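Skuvcombe Robotics Club: Tabletop Tidy-Up, Data Card

Last updated: 08/05/2025

What is in this folder

Teleoperated recordings from the club's two-arm station, made for our entry in the Tandach student challenge. The task is kitchen tidying: things that belong on the tray go on the tray, things that don't are left alone or moved out of the way. There are 109 episodes in total. Of these, 70 are for training, 29 are held out for testing, and the remaining ones are practice runs by new members, kept in the folder "warmup". Please don't train on warmup.

Setup

Both arms are fixed at the front of the table, one left and one right, each with a two-jaw gripper. The enclosure is an aluminum frame with patterned wallpaper on the inside of the walls. The work surface is a marble top. Mugs go along the back edge before each episode, handles to the front. Bottles and jars may start anywhere in reach, upright or tipped over.
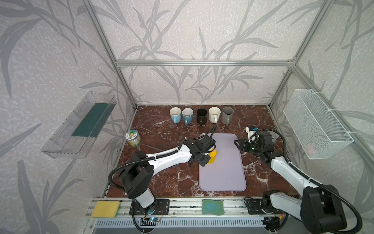 Each episode starts with both arms at rest and ends when the operator presses the pedal. If an operator drops something, the recording keeps going and the episode is tagged "drop" in the notes column. We left drops in the training set on purpose. If you want them out, filter on that tag.

Files

episodes/ has one folder per run, with video and joint positions
notes.csv has operator initials, object list, tags, and free comments
splits.txt says which run is in which set
warmup/ see above

Known problems

The clock on the left arm was off in the first 7 training runs. Selma Trajkovski wrote a script, fix_clock.py, that lines them up again. Run it once only, it does not check whether it has been run before.

Glare on the marble changes with the time of day. Afternoon runs are brighter.

Object names in notes.csv are not consistent. "Cup" and "mug" mean the same thing.

Credits and use

Recorded by club members. Splits and checking by Dragica Bošković. Free for other school teams to use, but tell us if you find mistakes. A second set with drawers is planned for November.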